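Sourdough pancakes, finally

I have cracked it! After 4 months of flat, gummy disappointments I made a batch of sourdough pancakes this morning that puffed up like little cushions, and I've been grinning ever since.

The starter came home with me in February from a baking class in Hakbridge, in a jam jar with a cloth over it. It's a rye one and it's greedy. I feed it at 9 at night now, last thing before I brush my teeth, and by breakfast it's climbing the glass and smelling of apples (the good kind of apples, the ones you forgot in a bowl for a week).

What changed everything was leaving the baking soda out until the very end. I used to stir it in with the eggs and then wander off to find the pan, and by the time I came back all the bubbles had gone. Now the pan is hot and buttered before the soda goes anywhere near the batter.
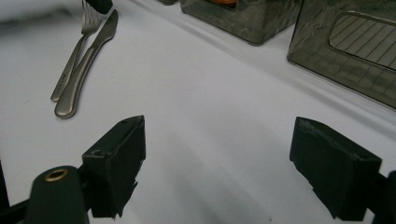 White tablecloth, because it's pancakes.

I use 135 grams of starter straight from the jar, one egg, a splash of milk, a spoonful of sugar and a good pinch of salt. Half a teaspoon of soda, sifted, then about three turns of the whisk and stop! Lumps are fine. I like the heat a bit lower than you'd think, and I wait until the edges look dull before I flip.

For the top I've been working through a jar of Gura plum jam, dark and sharp and perfect with cold sour cream. Maple syrup is lovely too, but the plum with that tangy batter, oh my.

Next I want to try buckwheat, swapping in maybe a third and letting it sit overnight. If anyone has done this with a rye starter, please leave me a comment and tell me how much milk you needed!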